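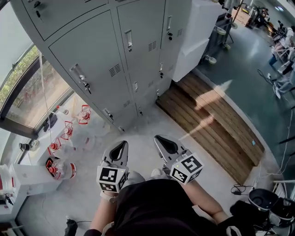

Wednesday, December 12, 2018

Walnut ink again, batch 2. The October batch went moldy in the jar (my own fault, I left the lid off over a long weekend), so I started over with the husks from the freezer bag and this time I wrote things down as I went!

Husks into the old enamel pot with 780 ml of tap water, lid on, low heat. I let it go most of the morning and it smelled like a wet barn. Strained through an old pillowcase, then back on the heat with the lid off until it coated the spoon. I got a lot less than I hoped for, but it's dark – much darker than the October stuff, which looked like weak tea on the page.

Added 15 drops of clove oil against mold. Might be too many. The whole bench smells like a dentist's office and the smell is in my sweater now.

Tested on three papers. The Laltorier sketch pad is hopeless, it feathers like crazy and the letters look furry. The Tadotier laid paper takes it beautifully, crisp edges and a nice bit of shading where the pen slows down. The cheap copier paper was better than I expected, a little bleed on the back but fine for notes. I used the Detlow dip pen for all of it. The nib crusts up fast with this ink, so wipe it between lines or you'll be soaking it later, like I was.

Gum arabic: put 50 ml aside in the small jar and stirred in a pinch, to see if it sits on top of the sketch pad paper a bit more. It does, sort of. It also gets sticky, and I put my sleeve in it. More tomorrow with half the pinch.

Jars are labeled and in the fridge door. Please don't cook with them, they look a lot like soy sauce.

To do: order husks from Simon before they run out, find a proper strainer, tape a test strip in the south window and see how much it fades.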